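03/12/2023
Padlock task, Esbridge bench

Teleoperated both arms from the Prandico leaders. Recorded 22 demos and kept 21. Dropped one where I let go of the handles too early.

Right gripper takes the lock body, left works at the shackle end. Slow going when the tips get close together. I rely on the wrist views for the last bit, so keep both camera brackets tight.

Episode limit is now 90 seconds. Old limit cut off 4 good runs in March.

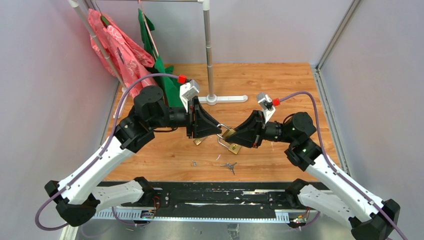 Next

Replay three demos open loop before training. Ask Gkikas for a second padlock.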